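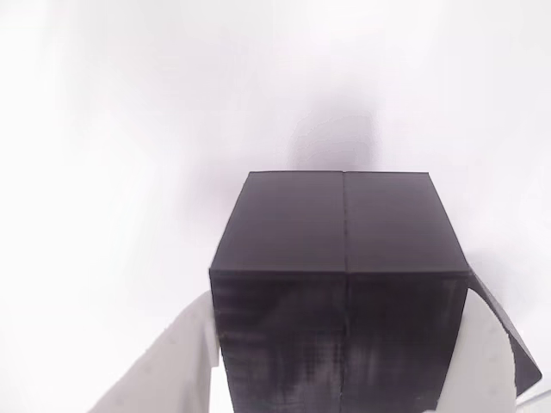 27 June 2022

Budget week. I slept badly and came to the workshop before seven, so I had one quiet hour with the dark cube and my list before the phone started. I write down what I can remember, in order, as Wilfredo always asks me later why I decided this or that, and I never know.

The question is still the same as in March: do we buy a second gripper for the Rumo cell, or do we put the money in new fingers and a better light? Dirk Frerichs is for the second gripper. He sent me the offer from Tralix again this morning with a yellow mark on the price, as if I did not see it the first time. The price is inside what we have, but only if I take nothing for spare parts, and I do not want to sign a plan with no spare parts in it. I did this once at Layug and I was sorry for a whole winter.

So I looked at the printed cube again, between the two white fingers. The seam goes down the middle of the top and the front, very thin. The fingers are smooth and round on the upper side, which is good for not scratching, but I am not sure it is good for holding a part with flat sides. On the front there are the fine lines of the print and gray smudges low down. Dirk says smudges mean nothing. Maybe he is right. I wrote "finger surface?" on the list and put a circle.

The light I have to write about also. Behind the cube everything is almost white, and a dark part on such a background is easy to find. But our customers do not send only dark parts. Suminar wants pale caps, and pale on white I would not like to promise to anybody. A dark back plate costs very little, so I moved it from "later" to "now". It is the only line in the plan that I am completely happy with.

At eleven Wilfredo Lumbao called from the other building. We went through the numbers together and he was patient with me. He found that I counted the cable set 2 times, so we have some money back, enough for a pair of soft finger pads to try. He also asked how many parts we need per shift to pay for the second gripper. I had written 81 and he got 81 too, which made me proud for a moment. Then he asked how many we do today, and I had to say 23 on a good day. He was quiet, and after that he said he would not buy it this year. I think I already knew it, but I wanted to hear it from a person who likes machines more than me.

Now I must tell Dirk. He will be disappointed, and he worked hard on this offer. I will ask him to keep contact with Tralix and to find out if they rent one for 15 days in the fall. If the Suminar order becomes real, we look again.

Plan for tomorrow: write the pads and the back plate in the form, leave the spare parts line as it is, ask for a delivery date in writing. Also call my sister back, she tried two times today and I did not pick up.

It is raining since lunch. I left the window in the office open and the corner of the offer is wet, but the price one can still read.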